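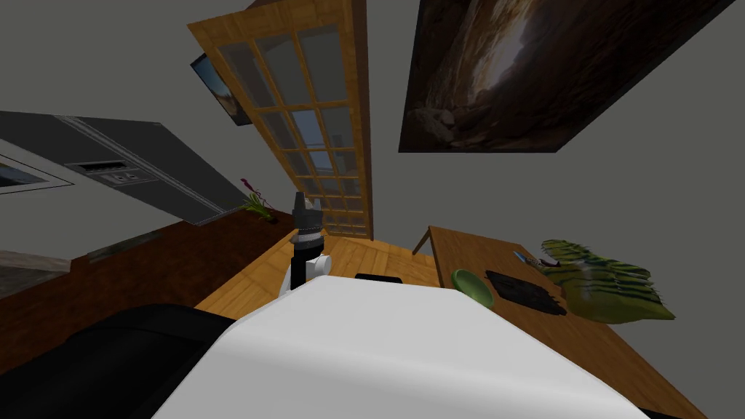 Buritari changes its rules for reposted newsletters

Buritari, the newsletter hosting service used by many small online businesses, has published new rules for writers who reuse their own material on other sites. The rules were announced on 2023-01-11 and apply to all paid accounts from the same day. Free accounts will get them later, but the company did not give a month.

Until now, a writer who wanted to repost an issue on a blog or on a partner site had to wait 18 days after the issue was sent to subscribers. Many customers complained about this waiting time in the survey which Buritari made in September. They said that the news in their issues was already old when it was allowed to appear on their own blog, and that it brought them very few new readers.

Under the new rules there is no waiting time for the writer's own blog. For partner sites, the writer can publish the first 200 words at once, with a link to the full issue. The complete text can follow after the next issue is sent.

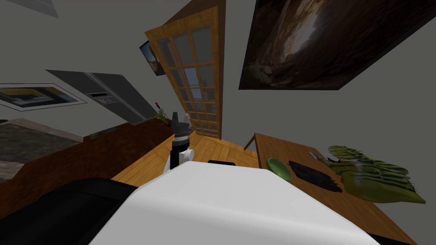

There is also a change in the archive pages. Each account can now keep 500 past issues open to the public, and search engines are allowed to read them. Before, the archive was closed to search engines unless the customer wrote to support and asked for it. Customers who prefer the old way can turn the setting off in the "Archive" tab. It must be done separately for each newsletter, so those who run several lists should check every one of them.

The price of the paid plan stays the same for lists of up to 1,000 subscribers. For larger lists the company says it will send a message to the account owner before any change is made.
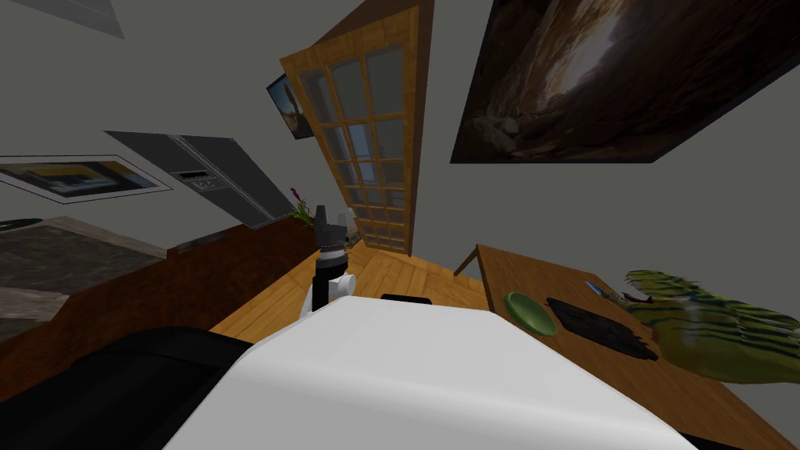 Carretero
Contributing writer, Email and Publishing

Two other services have different rules at the moment. Gesero lets its customers repost everything immediately, but it does not offer a public archive, and old issues can be seen only by subscribers who are signed in. Marville has an archive, but reposting is possible only with its own blog tool.

For writers who already have a blog, the most practical step is to look at the old posts that were shortened because of the waiting time. Buritari confirmed that these can be replaced with the full text now, and that no request to support is needed. The link at the bottom of each reposted issue is still required, and it must lead to the sign-up page of the newsletter.

The full text of the rules is in the help section of the Buritari site, under "Sharing your issues."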